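How to make a braided fleece tug toy

My dog Ojeda gets through tug toys at an alarming rate, so I've started making them from old fleece blankets, and I'm completely hooked! It's cheap, it saves a tatty blanket from the bin, and you can finish one in an evening.

You'll need fleece, sharp scissors and a bulldog clip. Cut four strips, each 100 cm long and 10 cm wide. Cut along the stretch of the fleece if you can – the braid pulls up much tighter.

Stack the strips, tie them in one big knot and leave a few centimetres of fringe. Clip the knot to something solid.

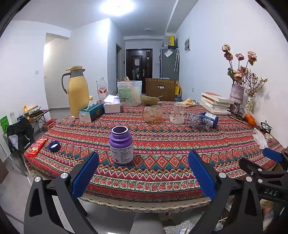 Now for the fun bit! Spread the strips out, take the one on the far right and pass it over, under, over to the left. Repeat with whichever strip is now on the right. Pull hard after every pass (harder than you think).

Stop with 18 cm left, tie the second knot and tug both ends with all your weight before trimming the fringe.

Wash it at 30 and let it dry on the line. Always play together and put the toy away afterwards, and bin it once threads start coming loose. Ojeda's current one is green and grey, and she sleeps next to the drawer it lives in.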